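Visit report: open afternoon at the Wisomar laboratory

Wisomar opened its manipulation laboratory to outside visitors on a Friday in August, from two o'clock until a little after five. I went on behalf of our shop-fitting group, which wants to know whether shelf filling and back-room tidying can be handed to a machine within the life of our present leases. There were 29 names on the sign-in sheet, mostly from retail and care-home suppliers. Coffee was in the corridor and the lifts were out of service.

The introduction was given by Ivars Adomaitis, who runs the hardware side. He kept it short. The laboratory works on small domestic and shop jobs done at a table: putting items into containers, folding flat goods, opening and closing boxes. Walking, stairs and doors are outside its scope. Questions about full-sized household robots were referred to other people.

The first demonstration was a fixed arm, called Vallotix, restocking a short run of shelf. Cartons with square corners went in without trouble at a pace I would put at a third of a trained assistant. Soft packets were worse. The arm took a bag of rice by the top seam, lost it, and needed a restart from the operator. Adomaitis gave the success rate on cartons as good enough for a night shift with one person on call, and on bags as not good enough for anything. He had no figure for mixed shelves and did not offer one.

The second was a folding task with tea towels. Two out of three attempts produced a towel I would have put on a shelf. Each took longer than it takes me to fold a bed sheet. Xuelian Cao, who wrote most of the control software, said the slow part is finding the corners once the cloth has collapsed on itself. The lighting over the bench had been changed that morning and she thought it had cost them some accuracy.

We then moved to the area where training examples are made. The chores are performed by people working with hand-held grippers, one in each hand, and the recordings are used to teach the arms. Bethel Teshome schedules this work. A task is normally repeated 200 times before it is considered for training, with the starting positions changed between repeats. Sessions are limited to 30 minutes because wrists get tired and tired wrists produce bad examples.

The chore in progress was bathroom tidying, in this case a tube of toothpaste to be stood in a cup, cap end down. 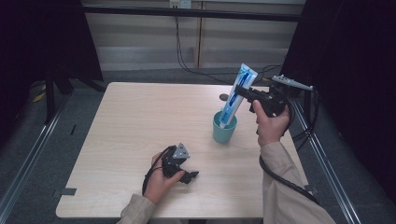
It is a dull job and a useful test. A tube has no fixed shape, it changes as it is emptied, and a light cup will tip if the tube leans on the rim. Teshome said the arms manage a full tube fairly well and a half-used one poorly. Trying the grippers myself, I found the lack of feeling in the fingertips the main difficulty. I squeezed too hard for the first few attempts and knocked the cup over twice.

Eglė Kalniņš from Juška, a supplier of fittings to care homes, asked about cost. The answer was a range too wide to plan with, and it excluded installation. She also asked who is responsible when the machine breaks stock. Wisomar's position is that this belongs in the customer contract.

For our purposes I would separate the chores. Carton filling on a fixed bay is close enough to justify a trial, and Sidska has a back room of the right size. Loose, soft or part-used goods should stay with staff for now. Folding can wait. I have asked Adomaitis for the floor loading and power requirements of the arm, and Kaja Org has agreed to check them against the Sidska drawings when they arrive.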